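Tumness group meeting, minutes
September 6, 2018

Present: Jingyi Meng (chair), Eyvindur Ravn (notes), the Clilotham students, two guests from the Gudeta lab
Apologies: none received

1. Last minutes
Approved with one fix. The Plurley arm calibration was finished in May, before the grant report went in, so item 4 should say "done" and not "pending."

2. Result on split demonstrations
Jingyi went through the new numbers, and there was a lot of happy noise in the room! The question was whether we could train the two arms on separate short recordings (one person driving the left arm, then the right) and still get them to work together on soft objects. We now have 226 demonstrations of the bag task. With the old single-pass recordings the policy finished 2 of 8 test layouts. With the split recordings plus the shared timing signal it finished all 8. Eyvindur asked if the layouts were the same in both sets. They were, down to the tape marks.

The Gudeta guests wanted to know how much of this comes from the timing signal alone. Jingyi does not know yet. The run without it is queued and everyone is very keen to see it.

3. Where it still goes wrong
Cloth is the hard part. A canvas bag never slumps the same way twice, and the policy seems to expect the opening to stay where it was at the first camera reading. When the fabric folds over, the arm that reaches in tends to keep to its plan anyway. Eyvindur thinks we should re-plan more often during the reach and showed a nice sketch of how it could be done without slowing the arms down. Long discussion, mostly in favor. One worry was jerky motion near the other gripper. Jingyi would like the first trials at low speed.

4. Clutter in the workspace
We agreed last time to stop clearing the floor between runs, and the results above were all recorded that way. Several people said they were surprised how little it hurt.
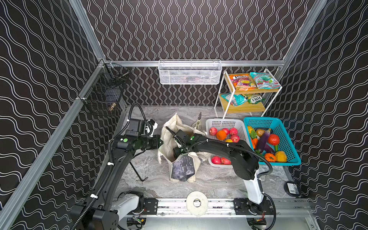 Next question is how far to push it. The students proposed 84 new layouts, with groceries and household items moved around the bag and the arms starting from different poses. Jingyi said yes on the spot but asked that the layout list be written down before anyone records, so we don't end up with only the easy ones. Eyvindur will draw it up using the random placement script. Gudeta offered to score the videos blind, a really generous offer, gladly accepted.

5. Actions
Jingyi: run without timing signal, share plots with Gudeta
Eyvindur: layout list; re-planning patch, low speed only for now
Students: check cable slack on both arms before recording starts
Gudeta: send scoring sheet

6. Any other business
The workshop draft needs a title. Suggestions to Jingyi by email, please. Room booking for the next meeting to be confirmed.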